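We use cookies to remember your settings. Accept | Manage

Clodamen Repair Room – Quarterly Safety Checklist
Last updated: June 9, 2026

Exits and floor
Main door opens fully – OK.
Rear door opens fully – sticks at the bottom. Plane it before July.
Aisles clear – OK. Two floor mats curl at the corners and need replacing.
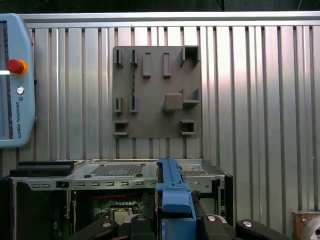
Fire
Extinguishers charged and tagged – four checked, all in date.
Smoke alarm test – passed. The one by the Andlow storeroom was slow to reset, so test it again next month.
Exit signs lit – OK.

Electrical
Power strips not chained together – one pair found in the office and separated.
Cords free of cuts – the kettle cord was worn and has been thrown out.

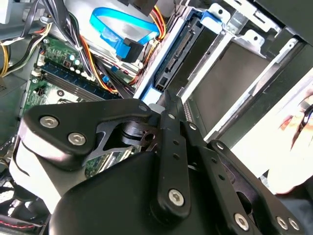 Ground-fault outlets trip and reset – OK at both sinks.
Breaker panel labeled – six labels have faded. Reprint them.

First aid
Kit stocked – short on burn dressings. Order from Amrani.
Eyewash bottles in date – OK.
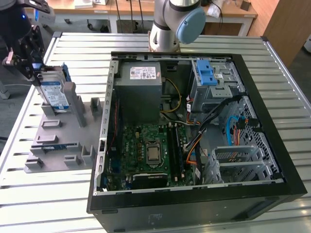

Who signs off a failed item once it is fixed?
The shift lead initials it on the paper copy and writes in the date of the repair.

Storage
Heavy boxes on lower shelves – mostly. The Guvlow cartons were moved down during the check.
Shelving fixed to wall – OK.
Solvents in the metal cabinet – OK, but the latch is loose.
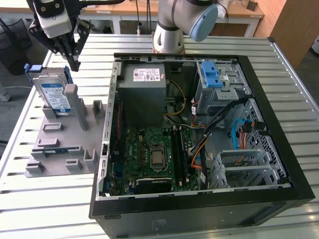
Desktop tower with the side panel off.

Related
Ladder Inspection Form
Storeroom Key Log
Fire Drill Notes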